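Vasos de cartón negro Restthorpe: cuatro semanas de café para llevar

Por Arnaldo Guerreiro
15 de julio de 2022

Llevaba meses quejándome de los vasos blancos que comprábamos para la sala de descanso (finísimos, de los que te obligan a poner dos, uno dentro de otro, para llegar vivo a tu mesa), así que cuando se terminó la última caja me ofrecí yo a buscar los siguientes. Error mío, porque ahora todo el mundo me pregunta a mí por los vasos. ¡Pero qué ganas tenía de cambiarlos!

Estuve entre dos. Los Hustent eran más baratos, pero la tapa venía aparte y el pedido mínimo era una barbaridad: 2.012 unidades, que a ver dónde las metes. Al final pedí los Restthorpe negros, con tapa, en caja de 515. Me los mandó Dokico, una tienda de suministros de hostelería a la que ya le habíamos comprado servilletas, y llegaron en tres días. La caja venía un poco aplastada por una esquina y perdimos los vasos de arriba de una de las torres, poca cosa.

Empiezo por lo bueno, que es el cartón. Tiene cuerpo. Lo agarras lleno y no se hunde, y eso que yo soy de apretar. Con café recién hecho notas el calor pero aguantas, sobre todo si lo coges por la parte de arriba; con el té ya es otra historia, ahí sí que espero un par de minutos. El borde enrollado está bien rematado y no me ha goteado por la costura ni una vez, cosa que con los de antes pasaba los lunes, los martes y todos los demás.

Y luego está que son bonitos, qué queréis que os diga. El negro queda serio, elegante, de cafetería buena. Lo pones en la mesa blanca que tenemos, con el panel de madera detrás, y hasta el café de cápsula parece mejor de lo que es.

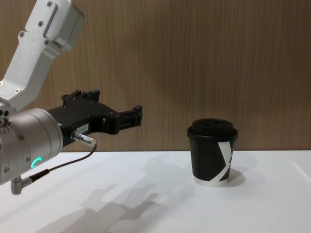
Sala de descanso · Club del Café · Reseñas de los socios

La tapa merece párrafo propio. Encaja con un clic que se oye, y si no lo oyes, no está puesta (lo aprendí con una camisa clara y una escalera). Al principio cuesta, hay que ir apretando con el pulgar por todo el borde, y los que vienen con prisa la dejan a medias. Bien cerrada, en cambio, he llegado andando desde la sala hasta el otro edificio sin una gota fuera. El agujerito para beber lo haría un pelín más grande, sobre todo para los capuchinos, que la espuma se queda ahí atascada y acabas sorbiendo de una manera muy poco digna.

¿Lo malo? El tamaño. Según la hoja del pedido caben 315 ml, y para un café con leche normal va perfecto, pero si eres de americano largo te vas a quedar con sed. Milena, que bebe el café por litros, los abandonó a la primera semana y se trajo su taza de casa. También se despegan mal cuando vienen apilados: tiras de uno y te salen dos, y el segundo vuelve a la torre con los dedos marcados, porque en el negro se nota todo. Cualquier huella, cualquier salpicadura de leche seca. Si sois maniáticos de esto, coged otro color.

El precio no es para tirar cohetes. Pagamos unos 33 euros por la caja con las tapas, más el envío, y los blancos salían por bastante menos. Ahora bien, con los blancos gastábamos dos por café, así que yo creo que quedamos casi a la par. No he hecho la cuenta fina ni pienso hacerla.

Probé también a usarlos con chocolate caliente, del espeso, del de la pastelería Milošević, y muy bien, aguantaron toda la merienda sin reblandecerse. Con hielo no me convencieron tanto, al cabo de un rato la base se queda blandita y da un poco de cosa levantarlo.

Les pongo un ocho. En agosto, cuando toque reponer, volveré a pedir los mismos, pero preguntaré si los hay en tamaño grande. Y si alguien del club prefiere los Hustent que me lo diga antes, que luego vienen las protestas. Los vasos nuevos están en el armario de abajo, las tapas en el cajón de al lado.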